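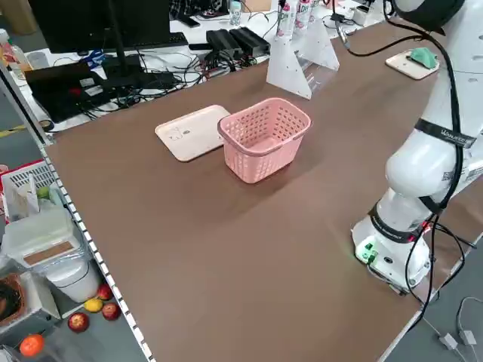 27 Dec 2018
Re: Walking frame or rollator for outdoors?

Hello all, and I hope everyone has had a peaceful few days with not too much washing up.

I've been meaning to answer this one since it came round, so forgive me for quoting it again:

> My mother has used a plain walking frame indoors since March and gets on
> well with it, but she would like to get down to the shops at Justberg
> again. The clinic mentioned a rollator. She is nervous of anything with
> wheels. Has anybody here made the change, and which one did you buy?

I made the change myself after my second hip, and I was every bit as nervous as your mother. What settled me was practising in the hallway with the brakes half on, up and down, until I stopped thinking about them. It took me 2 weeks before I went past the front gate, and I'm glad I didn't hurry!

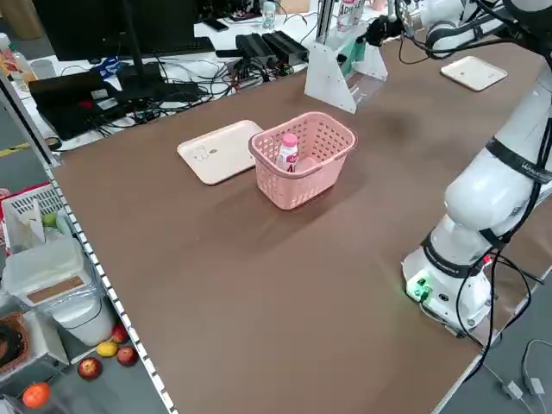 As for which one, I tried the Sitar first and then the Zernon. The Sitar is lovely and light and folds with one hand, but its front wheels are small and they found every crack in our pavement. The Zernon is heavier – my neighbour has to lift it into the car for me – but it rolls over kerb edges and gravel very nicely, and the seat is a proper seat. I paid just over 200 for mine at Siregar, and they set the handles for me in the shop. Do ask them to do that with her outdoor shoes on, as mine were too high the first time and my shoulders ached for days.

It's 40 minutes to the shops and back for me now, with a sit down halfway outside the chemist. I still keep my old frame for the bathroom, where the rollator won't turn, so please don't let her give hers away.

If she would like to try the Zernon before buying she is very welcome to borrow mine for an afternoon. Just write to me off the list and we'll fix something up once the frost has gone.

Warmest wishes to you both for the new year

2 replies | 0 shares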